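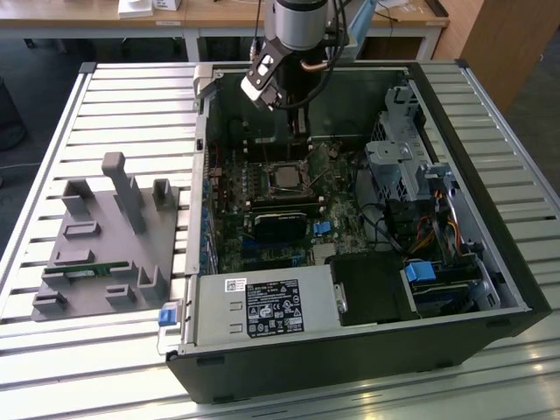 My father kept a drawer of things that might come in handy, and I have been thinking about that drawer a great deal since I had to empty it. There were fuses in it, and a tin of odd screws, and three watch straps with no watches, and a small envelope marked "Mum's mixer" which held a single brown washer. He could fix nearly anything in the house with what was in there, or at least he was prepared to have a go, and I grew up believing that this was simply what one did. You took the side off a thing and had a look. Take the side panel off an old desktop computer lying on its side and it's all there in front of you, the green board, the processor sitting square in its socket, the card below it, and even if you haven't a clue what half of it does (I don't) you can at least see that it is made of parts. I find that a comfort. A thing made of parts is a thing that somebody put together, and there's a fair chance that somebody else could take it apart again.

I bring this up because of my toaster. It was a Pletis, a nice heavy two-slice one in cream, and it was a wedding present, so I was fonder of it than a person ought to be of a toaster. One morning in autumn the lever would no longer stay down. That was all. The elements still glowed if you stood there and held it, which I did for the better part of a fortnight, eating my breakfast with one hand and reading the paper over my own elbow. Then I turned it upside down to see about getting in, and found that the base was held on with a kind of screw I had never seen before, with a little post in the middle of it, as though the toaster contained state secrets.

I rang the shop. The young man was very kind and told me a new one was 60 dollars, and that a repair would cost 50 before anybody so much as looked at it. I asked whether he could sell me the screwdriver instead. He laughed, in a friendly way, and I don't think he realised I meant it.
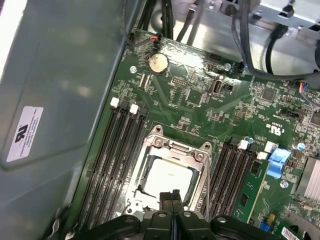
So I took it to Arūnas Vaher, who has a bench at the back of the hardware store in our town and who used to mend sewing machines when there were enough sewing machines to go round. He had the right screwdriver in his apron pocket. It took him a quarter of an hour, most of it spent telling me about his sister's kitchen renovation, and the trouble was a bit of crumb and old butter on the electromagnet that holds the lever. He wiped it off with a rag. He wouldn't take any money, so I brought him a lemon loaf the next week, which I suppose was the going rate.

Now, I don't want to make too much of one toaster. I know perfectly well that some things are better than they used to be. Cars start in the cold. My grandmother's wringer washer, which people in my family speak of with a tear in the eye, very nearly had my aunt's arm off. And when I say to my daughter that everything used to be mendable she reminds me, quite rightly, that everything used to cost a month's wages as well, and that her grandfather mended the radio because there was no money for another radio. She has a Cletari vacuum that she bought second-hand and adores, and when the hose split she bound it with tape and carried on, so she is not exactly on the other side of the argument.

But I do mind about the screws. A company is entitled to make a toaster as cheaply as it can, and I'm entitled to complain about it, and that has always been the arrangement between us. What I can't see is why I should be kept out of the thing after I've paid for it. The Prasusix people glue the batteries into their radios, or they did into mine, and there is a line in the booklet that says opening the case will void the warranty, even though the warranty had already run out by the time the battery went. I wrote them a letter. I had a very colourful brochure in reply.

What bothers me most is what it does to children, if that isn't too grand a thing to say about glue. I learned how a bicycle hub works by ruining one. My brother learned about electricity from the doorbell, and my mother learned about my brother. If you can't get the side off anything, you come to think of your own belongings as a sort of weather, something that arrives and goes off again and can't be reasoned with. My neighbour's boy is 13 and as bright as a button, and when the chain came off his bike he walked it home and asked his dad for a new one. A new bike, I mean. We had the chain back on in about the time it takes to boil a kettle, and he went straight off to show his friends his black hands. 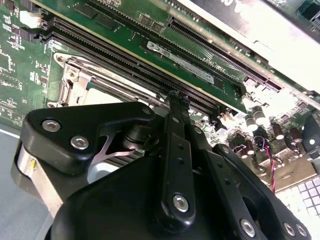

What I would like to see

It isn't much. I would like ordinary screws, for a start, the kind that fit the screwdriver everybody has already. I would like the little drawing that used to come folded up in the box, with all the pieces floating apart from one another and a number beside each. My mother's old Mets blender came with one of those and I still have it, though the blender itself went to a church sale in November some years ago, in good working order, with its third set of blades.

I would like parts to be sold at the same counter as the thing itself, or at least by somebody who answers the telephone. I'd like there to be a bench like Arūnas's in every town of any size, and for the person behind it to be able to make a living there and not have to be paid in loaf cake. I'm told there are places where the law is coming round to some of this, and I'm glad of it, although I expect it will reach toasters last.

In the meantime I have bought myself a set of those peculiar screwdriver bits. They came in a plastic case with a clear lid and they live in the drawer now, next to the washer for Mum's mixer, which I couldn't bring myself to throw out.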